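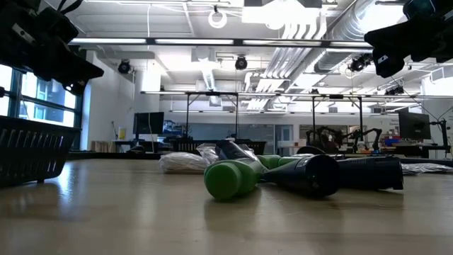
Zetau Adds Maintenance Coat for Wood Work Tables

STOMGATE, July. Zetau, a maker of water-based wood finishes, has added a maintenance coat to its Bickerstaff line. The product is intended for indoor work tables and benches that already carry a clear finish and have lost some of their surface protection through cleaning and use. It goes on sale in July through existing Bickerstaff distributors.

Bickerstaff Maintenance Coat is a single-component clear finish applied by roller or pad. It bonds to a lightly abraded water-based or oil-based topcoat and does not require removal of the old finish down to bare wood. Zetau developed the coat at its Astden plant, where the rest of the line is blended and filled.

"Most of the tables our customers ask about do not need to be stripped," said Branwen Gittins, product manager for Bickerstaff. "The color and the wood are sound. The top layer has worn thin in the places where people work, and water starts to get in there. Until now we had to recommend the full system, and many sites put the job off for that reason."

The coat is supplied in gloss, satin and matte. All three use the same resin, and the difference in sheen comes from the amount of flatting agent. Gloss is the easiest to wipe clean but shows overhead lighting as bright streaks and makes fine scratches easier to see. Zetau recommends satin or matte for rooms with ceiling lights directly over the work area.

Surface preparation

The table should be washed with a neutral cleaner, rinsed and left to dry. Wax and silicone polish must be removed completely. The old finish is then abraded by hand or with a random orbital sander until the sheen is uniformly dull. Dust is removed with a vacuum and a damp lint-free cloth. Tack cloths treated with oil or wax should not be used.

Two coats are applied, with light sanding between them. The second coat may go on the same day if the first sands to a fine powder without clogging the paper. A table can be put back into light use the next day, but should be kept free of standing water, rubber mats and adhesive tape until the film has cured fully.
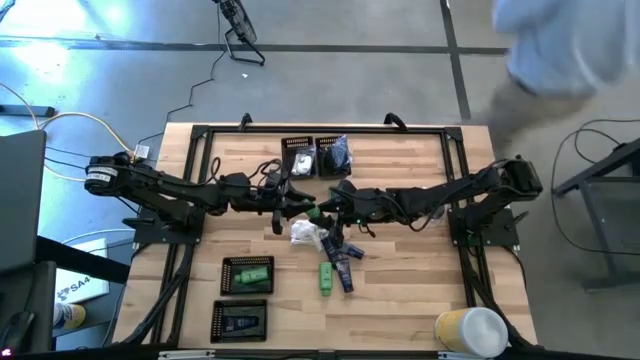 Color change is the main concern on pale woods. Oil-based clear finishes tend to yellow with age, and the shift is harder to hide on light material than on walnut or stained oak. A light wooden top with a pale, striped plank grain, like the one shown here, is a case where a test patch is worth the time, as an amber tone can reduce the contrast between the stripes. The maintenance coat dries clear and adds little color of its own. It will not reverse yellowing that is already present in the finish underneath.

For tables that need color correction as well, the coat can be applied over Bickerstaff wiping stain, which is available in 11 shades. Stain may be used only on areas sanded back to bare wood and should be left overnight before coating.

Field trial

Zetau tested the coat on 130 tables in school art rooms, repair shops and packing areas in and near Stomgate. Phyllis Whitlock, who ran the trial from Astden, said the most frequent fault was poor adhesion along front edges. In most cases the edge had been washed but not sanded.

"People prepare the flat area well and stop at the corner," Whitlock said. "The printed instructions have been changed to put the edges first."

The trial also led to a change in packaging. The smaller can now has a wide mouth that accepts a foam pad, so the contents do not have to be poured into a tray for a single table.

Limits of use

The coat is not suitable for outdoor furniture, cutting surfaces or tables exposed to strong solvents. It should not be applied over melamine, powder coating or unfinished wood.

Technical data sheets and safety data sheets are available from distributors. Samples on finished maple and birch panels can be requested through the Astden office.

Trade inquiries: Gareth Hebden, distributor sales, Zetau, Stomgate

Technical inquiries: Kalliopi Yordanov, application support, Zetau, Astden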